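24 Apr 2022, folding + garment care, notes for unit 2 (bring the Zacharias worksheet next time)

**Tees, flat fold.** Lay the shirt out on a clean table, front down if it has a print. Smooth from the middle to the hems. Sides in, sleeves back, then thirds. Stack to the shelf width, Stikari shelves are narrow so check first. Bunched cloth near the collar = crooked fold, lift it and lay it down agian.

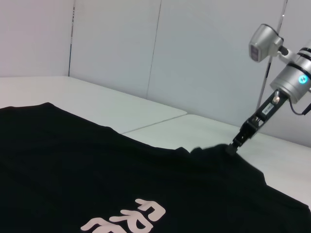 What do you do with a shirt that has a big printed graphic?
Wash it inside out, cool water, and keep the iron off the print. Press from the back or put a cloth over it.

**Dark cotton**
- wash with other darks only
- lint shows, roller before folding
- dry in shade, sun fades black quick

**Stock room excercise.** Grullilico order, 200 tees, 119 are darks. Sort by size first, then color. Work in pairs.

Reading: Prindurance care booklet, the section on printed cotton. Labels quiz moved to next class, wash symbols only, no fiber names.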